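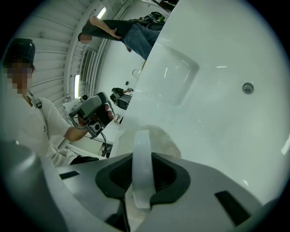
Got to the Prurance bingo open day just after 9, hall already half full, tea urn going. Rosport have put their online site and the old Jalside club under one roof now and wanted the regulars to come and look. Fair enough. Washed my hands first, always do before a tea, and stood there looking at a glossy white basin with its little round metal drain hole, thinking the money in this game has gone on stranger things. Then in.

Downstairs is still proper bingo. Paper books, dabbers, a caller's desk on a low stage. They ran two free games for visitors, no cash, prize was site credit. I won nothing. Woman at my table was one number off on the full house and took it badly.

Upstairs is the online side. Smaller than I expected — four desks, headsets, a big screen with the chat rooms scrolling up it. The chat hosts type unbelievably fast. One of them was running two rooms at once and a quiz in the second. Asked if the hosts ever play. Not allowed, on any Rosport site, which is good to hear.

Bit of talk about the new slots lobby, with games from Farahani coming in May. Saw a demo. Fruit theme, loud, nice bonus round with the lanterns. Minimum stake wasn't on the screen and the lad doing the demo didnt know it. Should of had that ready.

Welcome offer, for those who only came for that: deposit a fiver, get £5 in bingo tickets. Tickets last two days then they're gone. Wagering on the slots spins is seperate and you need to read it, it's on a different page to the main terms. I asked why. Got a leaflet.

Good bits: deposit limits are set when you sign up, before you can play anything, and the self-exclusion form covers the hall and the site together. One form. Wish the others did it.

Bad bits: parking, only the one cash machine, sandwiches gone by noon.

Bus home was late. Will try the site for a week or so and put the proper review up with the others — ticket prices, room times, how long a withdrawal takes.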